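Where Does Everything Live? A Kid's Guide to Clearing a Table

Hi, it's me again, Wanda Delacroix! Last time I wrote about why bread goes stale, and I got a great question back from a reader called Lewis Imrie. He wanted to know why grown-ups keep saying "put it back where it lives." Things don't live anywhere, Lewis says. They're things!

Well, Lewis, fair point. A cup doesn't have a bedroom. But I do think things have homes, and I think your brain likes it when they do.

Try this. Shut your eyes and think of your toothbrush. You know exactly where it is, don't you? You could probably find it in the dark. Now think of your glue stick. Hmm. Is it in the drawer? Under the couch? In your coat from December? Your toothbrush has a home and your glue stick is just wandering around out there, poor thing.

When something always goes back to the same spot, your brain stops having to search for it. Searching is slow work. You look at one thing, then the next, then the next, and if there are 50 things on the table you might look at nearly all of them before you spot the glue. I timed myself once hunting for a pair of scissors and it took over 16 minutes (they were in the fruit bowl - don't ask).

So what makes a good home? I have a few ideas.

A home should fit. Markers are long and thin, so they like to stand up in something tall, and a cup is perfect. Lay them in a big flat box and they roll off into the corners. Little things like blocks or pasta shapes do better in a bowl, where they all slide to the middle and you can scoop them up.

A home should be near the job. Plates go in a dish rack by the sink because that's where you wash them. Imagine if the rack was upstairs! You'd drip all the way.

And a big home needs rooms. This is my favorite one. If you throw everything in one enormous bin, you've only made a deeper mess. Put a divider in, though, and now there's a front part and a back part, and you only have to search half of it.

The middle one of these has a cup, a bowl, a rack and a bin with a divider:

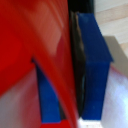
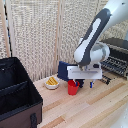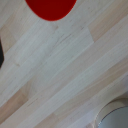
Now you try. Pick a table, any table, but ask first if it isn't yours. Choose 5 things on it and say out loud where each one lives. If you get stuck on one, that thing is homeless, and you get to invent a place for it. My friend Hiyori Mizuno draws a tiny picture of each thing and tapes it to its box, so even her little brother can put stuff away, and he can't read yet.

Do it again on Monday and see which things made it home and which ones went wandering. Mine is always the tape. I've given it three different homes now and I still found it this morning on top of the fridge.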